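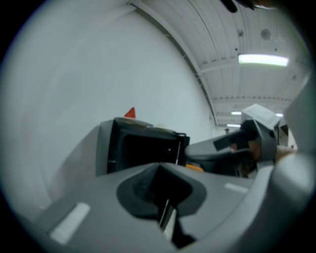 When a Gripper Loses Its Place

A gripper is the part of a robot that holds things. It does the job of a hand, but most grippers have only two or three fingers. Some grippers are built to be held by a person. The person squeezes, the fingers close, and a camera on the tool records what happens. A robot can later learn from the recording.

At the Trakano workshop in Requena, a gripper of this kind developed a fault in October. It was found by Amparo Quintana, a technician who checks recordings before they are used.

What went wrong

The gripper has a sensor that measures how far apart its fingers are. When the fingers touch, the sensor should read 0. On this tool it read 2 millimeters. The computer was being told there was a gap when there was no gap.

Two millimeters is almost the thickness of two small coins in a stack. A robot that trusts the wrong number may stop squeezing too late and crush a paper cup. If the error goes the other way, it may stop too soon and drop the cup.

Finding the cause

Quintana closed the fingers and wrote down the reading. She opened them and closed them again. The number stayed the same each time, so the sensor was steady but wrong. Engineers call this an offset error. A bathroom scale that shows two pounds with nobody standing on it has the same problem.

The cause was a loose screw. It had let the sensor slide a little inside its housing – not far enough to notice from outside.

The repair

The screw was tightened and the sensor was set back to zero. This is called calibration. Then the old recordings had to be checked. Out of 624, the fault was present in 381. Those were set aside.

Safety rules for grippers

Keep fingers, hair and sleeves away from the jaws.
Switch off the power before touching a moving part.
If a reading looks wrong, stop and tell an adult.

Words to know

Sensor: a part that measures something.
Offset: an error that is the same size every time.
Calibration: setting a measuring tool so it reads correctly.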